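Is the Dekora shoe stand worth it? (hall storage)
1 min read

mudroom_mo
Thinking of the Dekora for our entry. The listing says it survived 3423 open-and-shut cycles, but it's a shelf. What opens?

tallgrass88
I'd ignore that number. Had an Ivside for two years and it still wobbles every time I sweep near it. A mat by the door does the same job for less.

penny_lane_ish
Disagree, mats just spread the mess. A small stand gets shoes off the floor. Mine takes slides fine, boots not at all. 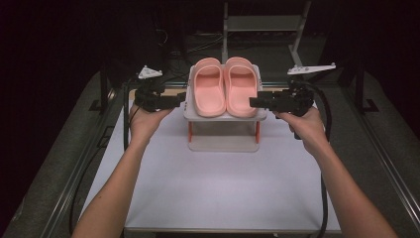 Pink slides on a small white stand.

mudroom_mo
So it's good for one pair of sandals. We have five people.

tallgrass88
Exactly. And Torvik wants 131 for the wide one. For shoes!

penny_lane_ish
Wait for the August sale then. Or buy two small ones.

mudroom_mo
Prices go up in July so they can "drop" in August. I'll measure the hall Sunday and decide.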